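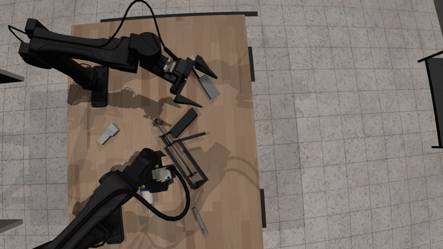
Narrow planks in mixed tan and reddish-brown tones, on a tiled floor.

Magnusson Hardwax on a timber benchtop: review after a winter and a bit

Posted Thursday, February 13, 2025

I bought a 300 mL tin of Magnusson Hardwax last year to refinish the top of my workbench. The old varnish had gone yellow and was lifting at the front, where I lean on it. I had used Jirkum oil before and liked the colour, but it needed redoing more often than I was willing to do it.

The bench is butcher block, bought used, and it lives in the garage. The garage gets some heat but not a lot. I mention this because the Magnusson tin says to apply it above 10 degrees, and for a good part of the year that means running a space heater for a day first.

Prep

I took the varnish off with a scraper and then sanded. The instructions say to stop at 120 grit. I went to 180 on a test board and the wax sat on the surface and stayed tacky, so follow the tin on this one. Vacuum well. Any dust left in the joints between the strips turns into grey paste as soon as the cloth goes over it.

Application

The product is thicker than I expected, close to soft butter when the garage is cool. Stir it right to the bottom. A white pad works better than a rag. Put on a thin coat, wait 20 minutes, then buff off everything that will come off. I left too much on one corner the first time and it dried streaky. It came back with a grey pad and a bit of fresh wax.

I did two coats on the top and one on the underside. There is still a fair bit left in the tin. The lid doesn't seal well once there is wax in the rim, so wipe it before you close it.

The smell is strong for the first evening and faint by the end of the week. Spread the used rags flat outside to dry. Don't ball them up in the garbage.

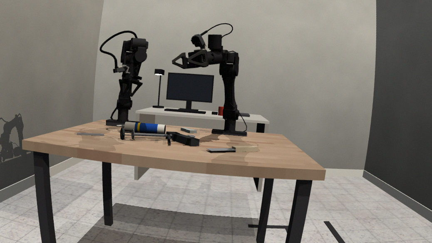
Butcher block top with a thick front edge and hand tools laid out.

How it has held up

Water beads for a few minutes and then starts to soak in. Coffee wiped up right away leaves nothing. Coffee left overnight left a ring, which came out with light sanding and a dab of wax. Wood glue pops off with a putty knife, and that alone makes it better than the Jirkum for me.

It does not stop dents. A dropped chisel will mark the wood the same as before. Mineral spirits will strip it, so clean brushes somewhere else. Black marks from wet steel still happen. I got one in December from a damp square and it is still there.

The sheen is described as satin. I would call it matte, with a slight shine where my forearms rub. The colour went one shade darker than bare wood and evened out the strips a little.

Price and where to get it

The local hardware store doesn't carry it. I ordered from Gralodia, and shipping was slow but the tin was well packed. Brerkwood also stocks it, in the larger size only. It costs more than Jirkum per tin, but it goes further, and I expect to do one maintenance coat a year.

Rating: 4 out of 5. I took a point off for the lid and the temperature requirement. I would buy it again for a bench or a desk. I haven't tried it on a floor or a cutting board, so I can't comment on either.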